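Stondico Hand Gripper — plans and parts kit

Workshop build, Istmont shared shop
Status: kits going out again from July

The Stondico is a hand-held gripper you put together yourself. Squeeze the handle and the fingers close; let go and a spring opens them. There are no motors in the basic kit and no code to write. You get to feel what the linkage is doing with your own hand, and once you like how it moves you can bolt the same head onto a robot arm.

I started on it because I was fed up with guessing. I had a small arm on the bench at Istmont and a pile of soft things it couldn't pick up, and every time a grab failed I couldn't tell if the fingers were wrong or the program was. With a hand-held version you find out in an afternoon. It's also just really fun to use (people walk past the bench, pick it up and don't put it down for a while).

What you get

Flat linkage arms and fingers in black plastic, cut and deburred
Brass grommets for the finger joints, plus spares
Metal pins and screws
Return spring and cord
Handle halves and trigger
Printed drawing at full size, with hole positions marked

What you need to bring

Small Phillips screwdriver
Grommet setter and a hammer, or a press if your shop has one
Fine sandpaper
A bit of dry lubricant for the joints

Specs

Finger set: Andreadis pattern, revision 14
Weight, assembled: 194 g
Assembly drawing: 13 sheets
Mounting: bolt plate for arm use, sold separately

Building it

Lay everything out on the drawing first and check the holes against it. Set the grommets before you join any arms — I did it the other way around on my first one and had to drill out half the joints. The arms stack in layers where they cross, so watch which one goes on top. Swap two of them and the gripper will still close, only crooked, and you'll spend a long time blaming the spring.

Tighten each screw until the joint stops, then back it off a quarter turn. The arms should swing under their own weight. If one drags, a few strokes of sandpaper on the inside face usually cures it.

Thread the cord last. The knot wants to sit inside the trigger, where you can get at it with tweezers. Mine needed retying after the first week and has held fine through 2450 squeezes on the shop's click counter, with the same spring.

Changes in revision 14

The finger tips are a little rounder than before. The old square ones were great on boxes and dug into cloth. Builders at Drundelthorpe have been running the older set on hard parts and prefer it, so that drawing is still in the packet.

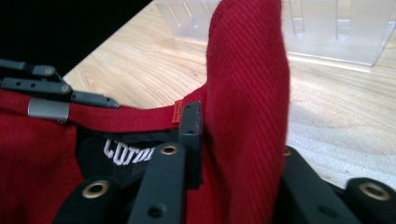

Karlijn Jansen

Caps are my favorite test at the moment. Twill folds, it creases, and the crown wants to flop over while the sweatband stays put, so one object gives you several kinds of grip to try. With the red one I go for a pinch that stands the crown panel up, with a finger on either side of the fold.

If you build a set, bring it by the shop. I'd love to see what other people are grabbing with theirs, and I'm still collecting ideas for a slimmer middle finger.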